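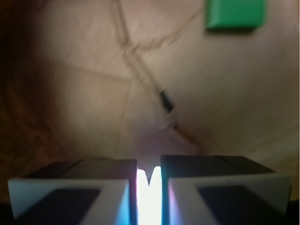

The manipulation cell at the Woldemariam Institute is switched on at eight in the morning and is not asked to pick anything up until some time later. The interval belongs to Caoimhe Lenihan, the laboratory's senior technician, who has been responsible for the upkeep of the arm since it was installed. Her routine is set out in a ring binder kept beside the bench, and members of the research staff are required to read it before they are given access to the cell.

The Institute occupies a former seed warehouse at Zekthorpe, completed in 1975 and converted for laboratory use in stages. Its robotics section is small. It works chiefly on the handling of mixed objects in confined or yielding spaces, a subject which has attracted interest from packing firms and from those concerned with equipment for the home. The section's present programme, known as Matano, is concerned with reaching into containers that do not keep their shape.

Such work is hard on machinery. An arm that moves parts between two fixed trays may run for long periods with little attention. An arm that reaches downwards into a soft container must turn its wrist through awkward angles, and whatever cables it carries must turn with it. According to Ms Lenihan, most of the faults recorded in the Matano cell have concerned wiring, and comparatively few have concerned the motors or the control software.

"People come to me and say that the gripper has failed," she explained. "I ask them to show me the connector first. A lead that is a little too short will behave perfectly well until the wrist goes over to one side, and then the servo drops out and comes back again before anyone has seen it."

The morning inspection accordingly starts at the base and proceeds outwards. With the power off, each joint is moved by hand through its range while the cables are watched for pulling or pinching. Connectors are pressed home. The screws of the wrist are tested with a driver set to a low torque, and any that turn are removed, cleaned, treated with thread-locking compound and replaced. The central screw of each servo horn is examined separately. A horn that has worked loose by even a small amount will cause the gripper to close late, and the recorded position of the joint will no longer agree with its true position. 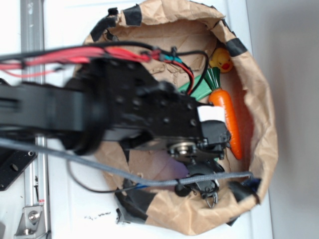
Slack is a matter of some judgement. A loop which is too generous may catch on the rim of a container as the wrist descends, and one which is too tight will in time draw the wires out of their housing. The binder specifies that the arm be placed in its lowest working posture before any cable is tied, and that the ties be left loose enough to slide. Ms Lenihan prefers to see the loop at the wrist remade altogether when a servo has been changed, even where the old one appears sound.

Bags present their own difficulties. Paper softens with use, and a rim that stood upright on one day may lean inwards on the next. The section's practice is to roll the mouth down and to strengthen it with tape, which also gives the staff a ready means of putting the opening back to a similar shape after a trial. Toys are used for much of the handling work, being light, inexpensive and varied in form. A rubber duck yields when gripped and recovers, whereas a toy carrot presents a taper on which a poorly aligned gripper will tend to slide.

Once the mechanical checks are complete, power is applied and the arm is sent to its reference posture. The readings from the joints are compared with those stored at the last full calibration. A difference beyond the permitted limit obliges the operator to stop and repeat the calibration before any trial is recorded. The gripper is then opened and closed on nothing, slowly at first and afterwards at working speed, while the technician listens for any change in the note of the servo.

The value of this procedure was made plain in January, when a series of trials had to be set aside. The log showed that the gripper had been closing slightly short of its commanded position over a period of 5 working days. The cause was found to be a worn spline on a servo horn, a part of very modest cost. Ms Lenihan replaced it in less than an hour, but the trials could not be recovered and were run again. Two additional checks were entered in the binder as a result, and spare horns are now held in the cell's own drawer instead of the central store.

Maintenance records for the arm were formerly kept on paper. They have since been moved to Undska, a logging system written within the Institute, in which each fault is entered together with the trial during which it was noticed. By the time of our visit on Apr 28, 2023, the log contained 2586 entries, a good many of them recording only that an inspection had been carried out and nothing found. Ms Lenihan regards these as useful in their own right, as they allow the start of a fault to be dated with some confidence.

New members of the section spend their first two weeks under her supervision. They are not permitted to run trials during that time, but must dismantle a spare wrist, reassemble it and route its cables to her satisfaction. Several have gone on to suggest changes to the design. The most recent proposal, for a small guide to hold the wires clear of the gripper, is to be fitted to the spare arm for testing over the summer.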